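Tuesday, June 2, 2020

Glaze tests, Molen clay

Well, the kiln finally cooled enough to open this morning, and I'm happy to say the Molen body took the Ternovard ash glaze far better than it did last time (no crawling at the foot, hooray!). The 5 tiles from the top shelf came out a soft gray green, and the ones lower down went browner, so I still want a slower climb past 400 degrees before I blame the recipe.

I mixed 163 grams of the Amato feldspar into the second bucket and sieved it twice, and it still settles like a brick if you leave it over lunch, so please do give it a good long stir before dipping anything.

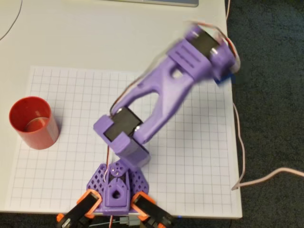
For next time

Fresh cones, a thinner second coat, and the Numholm slip on half the tiles. I'd like all of it fired before July if the shelves allow.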